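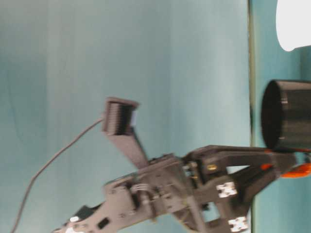
Dark gray arm and gripper against a pale teal backdrop.

How to score a round of boxing at home

These steps use the 10-point must system. You need a pen, a sheet of paper with one row per round, and a timer if the broadcast clock is hidden.

1. Set up the card. Write the fighters' names at the top, red corner on the left. Leave a third column for point deductions and a fourth for knockdowns.

2. Turn the sound off. Commentary shifts scores, mostly in close rounds.

3. Watch clean punches first. A clean punch lands with the knuckle part of the glove on the front or side of the head, or on the body above the belt. Shots caught on the arms or gloves do not count.

4. Weigh effect over volume. One hard right hand that moves a fighter's feet is worth more than several light jabs. Use ring control and defense only when the punching is even.

5. Write the score before the next bell. The winner of the round gets 10, the loser normally gets 9. One knockdown usually makes it 10-8, two make it 10-7. A fighter who was clearly winning the round before being dropped may lose it 10-9.

6. Take off deductions last. If the referee takes a point, score the round as if no foul happened, then subtract. A 10-9 round with a point off the winner becomes 9-9.

7. Add up the columns after the final round. Do not go back and change earlier rounds to fit the total.

Checking your cards

Torquil Kerr keeps a log of 217 fights scored this way, 2,166 rounds in all. He marked 886 of those rounds as close when he wrote the score. Put a small "c" next to any round you could have given the other way. If your total differs from the judges' by two points and your card has three rounds marked "c", the gap is within normal range.

Rounds cut short by an accidental foul are scored under local rules. Look those up before the fight.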